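Wrist camera only: what changed when I dropped the overhead view

I've been putting off writing this one up, mostly because I wanted to rerun the last batch first. That finished in March, so these are my notes on training the kitchen policy without the fixed overhead camera.

The setup is the same as in my earlier Rodstead posts. Rodstead is my own little project, a simulated arm in a simulated kitchen, trained by imitation from demonstrations I record myself. The task is pick and place: take the ball, put it on the white board, let go and back off. Until now the policy had two inputs, one camera high up over the counter and one on the wrist. The question was how much work the overhead one was doing.

I recorded 60 demonstrations and trained two policies on them, one with both views and one with the wrist view alone. Everything else stayed the same. I kept the network small because I only have one graphics card at home and it's an old one.

The part I expected to go well was the middle of the task, with the ball in the grip and the board close by. The wrist view has most of what it needs there.

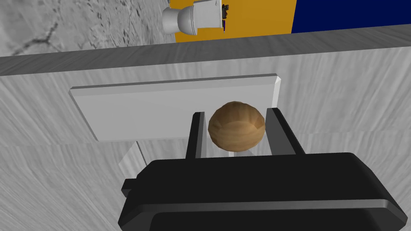 Results

I ran 20 trials for each policy, with the ball's starting position changed every time. The two-camera policy failed 4 of them. The wrist-only policy failed 5. I was expecting a much bigger gap, and with this few trials I wouldn't read anything into a difference of one.

Where they failed was more useful to me. The two-camera failures were spread across the whole task. The wrist-only failures all came at the start, before the ball was in view. Once it had found the ball it finished the job each time.

This makes sense when you look at what the policy gets to work with. With the wrist turned towards the walls, the fingers are open and the rest is flat colour and a couple of picture frames. There's no ball and no board in any of that, so a policy with no memory has to choose its next move from the decor.

I tried two fixes. The first was giving the policy a short history of past views, using the Positz loader I wrote last year. It helped a bit, but training became painfully slow and I stopped it early. The second was to vary the wall colours and swap the pictures between demonstrations, so the policy couldn't lean on one particular wall. That made the early part of the task worse. My guess is that it had been using the walls to work out which way it was facing, and I had taken that away.

I then went back to the fixed walls and recorded a few extra demonstrations that start from bad angles, with the arm turned well away from the counter – the sort of position I would normally have thrown out and recorded again.

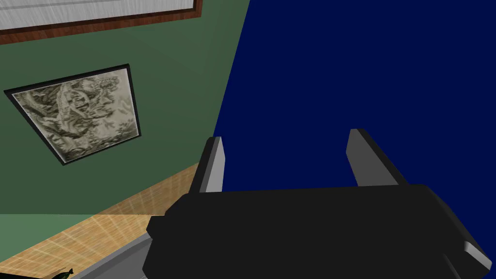 Did the extra demonstrations fix the problem?

They fixed part of it. The arm now turns back to the counter from most of the bad starting angles, but it still gets stuck if the wrist is rolled a long way over.

I haven't rerun the full set of trials on this version, so there's no proper number for it yet.

What's next

I want to try the history idea again with smaller images, which should bring the training time down. I also need to move the whole thing from the Dastitz scene files to the newer format, a job I've been avoiding. The config files and training logs are in the Rodstead folder, under wrist-only. The demonstrations are too big to put there, so I'll have to find somewhere else for them.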